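# Budget für eine zweiarmige Falt-Zelle planen, ohne dass am Ende die Kabel fehlen

Ich werde inzwischen ziemlich oft gefragt, was man denn so einkaufen muss, wenn man zwei Roboterarme an Stoff üben lassen will. Meistens steht dann schon der Preis für die Arme in der Tabelle und sonst nichts. Also schreibe ich mal auf, wie ich bei Brivanow die Liste zusammengestellt habe (mit Hilfe von Yamila Rivadeneira, die viel geduldiger Angebote liest als ich). 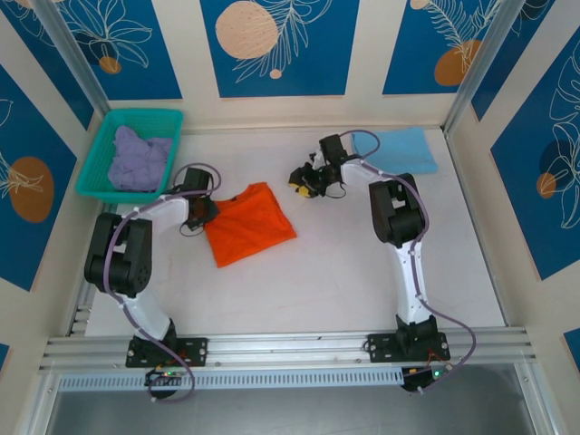 ## Schritt 1: Erst die Aufgabe, dann der Katalog

Schreib in einem Satz auf, was die Arme tun sollen. Bei uns: Tücher aus einem Korb nehmen, auf der Fläche ausbreiten, falten. Fertig. Aus diesem Satz fällt erstaunlich viel heraus: zwei Arme, weil einer allein beim Ausbreiten ewig braucht, eine glatte, helle Fläche und Greifer mit Fingern, die dünnen Stoff zu fassen kriegen. Große Traglast brauchst du für ein Tuch nun wirklich nicht, und genau da lässt sich richtig sparen!

## Schritt 2: Die Liste in Blöcke teilen

Ich arbeite mit 4 Blöcken in der Tabelle:

- **Arme und Greifer**, dazu ein Satz Ersatzfinger
- **Gestell**: Aluprofile, Montageplatten, Winkel, Nutensteine, Schrauben
- **Elektrik**: Steuerplatinen, Netzteile, Kabel, Not-Halt, Kamera samt Halterung
- **Verbrauch und Kleinkram**: Tücher, Körbe, Kabelbinder, Wandverkleidung

Den vierten Block nehmen die Leute nie ernst. Bei mir kamen da beim ersten Durchgang 114 Euro zusammen, und zwar bevor ich an Ersatztücher gedacht hatte. Kauf Tücher in mehreren kräftigen Farben. Orange, Hellblau und Flieder heben sich auf hellem Grund schön voneinander ab, und du siehst auch auf dem Video sofort, welches Tuch gerade dran ist.

## Schritt 3: Beide Arme auf eine Schiene

Plan eine durchgehende Profilschiene ein, auf der beide Montageplatten sitzen. Klar kann man die Arme auch einzeln auf den Tisch schrauben, das habe ich beim Vorgänger gemacht und mich jedes Mal geärgert, wenn der Abstand nicht mehr stimmte. Auf der Schiene löst du ein paar Schrauben, schiebst und ziehst wieder fest.

Bestell das Profil gleich zugeschnitten. Ich hatte Angebote von Listton und von Effiong, und der Zuschnitt war bei beiden billiger als mein Nachmittag mit der Säge (und gerader).

## Schritt 4: Kabel großzügig rechnen

Miss die Kabel am ausgestreckten Arm, nie am zusammengeklappten. Dann gib noch eine ordentliche Schlaufe dazu, damit bei keiner Bewegung etwas spannt. Lieber hängt es ein bisschen durch. Habibur Ranasinghe schwört auf farbige Kabel, und ich habe mich überzeugen lassen: Lila findet man einfach schneller wieder als Schwarz auf Schwarz.

Für die Platinen brauchst du einen Platz, an dem die Lämpchen sichtbar bleiben. Unter den Armen hängend ist prima, da reicht ein Blick.

## Schritt 5: Wände mit ins Budget

Drei Wände rund um die Fläche kosten wenig und halten den Hintergrund konstant. Wer das Bild später mal variieren möchte, nimmt bedruckte Paneele. Blau mit Blättern und Blüten macht sich übrigens auch im Büro ganz nett!

## Schritt 6: Puffer und Lieferzeiten

Auf die Gesamtsumme schlage ich 17 Prozent auf. Das ist meine Hausnummer aus zwei Projekten, nimm gern eine andere, aber nimm eine. Neben jede Position gehört außerdem die Lieferzeit. Unsere Greifer sollten im Januar kommen und brauchten vier Wochen länger, während das Gestell schon fertig dastand.

Bestell deshalb zuerst die Arme und die Greifer, danach die Elektrik und ganz zum Schluss Korb und Tücher. Die gibt es im Laden um die Ecke.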